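The table comes first: Ditte Toft on clearing up after dinner

April 15, 2020

Ditte Toft has spent most of her working life going into other people's homes and helping them put things away. She started with moving jobs, packing kitchens into boxes, and later set up on her own under the name Plandel. In February she moved her classes to Virnlow, where she teaches small groups how to keep a shared table usable.

"People call me about closets," she said when we spoke. "Then I get there and the closet is fine. The table is where everything lands. Mail, toys, laundry, a bowl from lunch. They eat standing up at the counter and they tell me they need shelves."

She does not sell shelves. Her classes run 30 minutes and deal with one surface at a time. She has taught 202 of them so far, and the plan for each fits on one sheet of paper.

The order she teaches is food, cloth, then everything else. Food goes first, and she is firm on that point. Grains are the worst, in her opinion, and rice in particular.

"If rice is on the table, don't wipe it," she said. "Everybody grabs a wet cloth. Now you have paste. Use a spoon, or the edge of a card, and push it into a bowl. Go slow. After that you can wipe."

She likes a plastic bowl for this — a light one you can hold below the edge of the table with one hand. Glass she would sooner keep out of it. Clear lids and rings are hard to see on a pale table, and she has cracked two by setting a box down on them.

Cloth is the second step. Toft folds what is there and puts it in a bin, even if it belongs in another room. She used to carry each piece to its drawer and found she never came back to finish the table.

"One bin, straight sides, no lid," she said. "Fold it so it lies flat. You take the whole bin upstairs when you're done. One trip."

Her own bins came from a shop called Jokden that has since closed, and she is not particular about replacing them with the same kind. She did try a set of stacking trays from Desmet and gave them away.

The last step covers whatever remains, which in a family home tends to mean toys, pens and drinks. Bottles with caps can wait at the back. Pens she picks up early, after one without its cap marked a client's tablecloth.
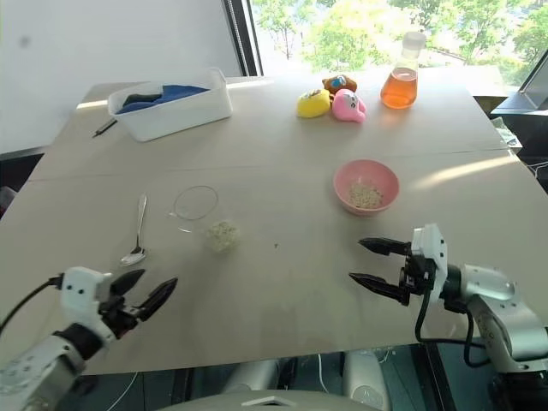 What looks like rice or grains, and a spoon, out on the table, with folded fabric in the bin and plush toys at the back.

On toys she is more relaxed than I expected. She groups them at the far side of the table and leaves them there until the end.

"A soft toy isn't in anybody's way," she said. "Put them together so you know where they are. If there are kids in the house, let the kids take them. It's their job and they'll do it, most nights."

I asked whether she keeps her own table clear. She said she does on weeknights and gives up when her sister's family stays over. The last time, they left a puzzle out for four days and ate around it.

She is now writing up her notes as a short handbook. The chapter on kitchens is done. The one on hallways is not, and she was not sure when she would get to it.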